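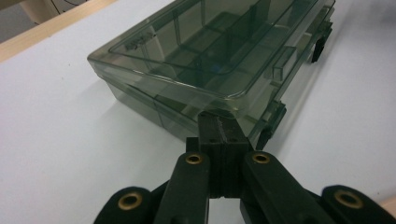 Stellurham Body Mod Circle: minutes of the monthly meet

Last updated 4/10/25

I'm doing the minutes again as I lost the draw, so apologies in advance for my spelling. We met in the upstairs room at Bassey Street and started twenty minutes late. The kettle was to blame.

Last month's minutes were agreed, with one change. I'd written that the ear pointing talk was "a bit grim" and the person who gave it felt that was unfair. It now says "detailed".

First up was money. We have 149 pounds in the pot, which is better than July, when we were nearly down to biscuits. The big question was whether to spend it on a stall at Kerneo, the tattoo and piercing weekend. A stall costs more than we've got, so we'd need a whip-round. Most people were keen (me included, I love a stall!) but two members said they'd rather stay at home than spend two days being asked if it hurt. Vote carried, and I'm to write to the organisers.

Then we had a proper natter about the split tongue piece on the Zokar site. It's had 3062 comments and I'm sorry to say I read a lot of them on the bus. One of our members was quoted in it and she told us they'd chopped out the part where she talks about her job and her kids, and left in the part about soup. We agreed that anyone who gets asked for an interview should bring it to the group first, if they want to. No one has to.

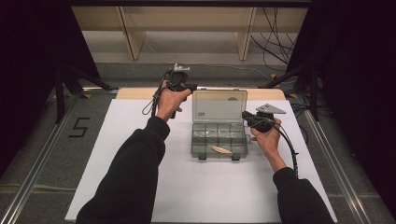 She's also going to ask them to put the missing bit back, and I said I'd help with the letter.

Next, the full-face tattoo question. A newer member is thinking of having scales done from the hairline down to the collar and wanted to hear from people with visible work. This took up most of the evening and was lovely, really. Advice was all over the place: start at the neck, don't start at the neck, wait a year, go for it, talk to your mum. He's been quoted 3358 pounds, which got a few whistles. He's having a think and will tell us next time.

Any other business: the healing leaflet still says salt water in one place and saline in another, so I'm fixing that. Somebody left a green scarf.

We finished at half nine. Next meet is same room, same time, bring a mug.

Comments (4)

The scarf is mine, please hang on to it!

I still say the ear talk was grim.

Can you come along if you've only got the one piercing? Asking for me.

Yes, do come. Half of us started with one.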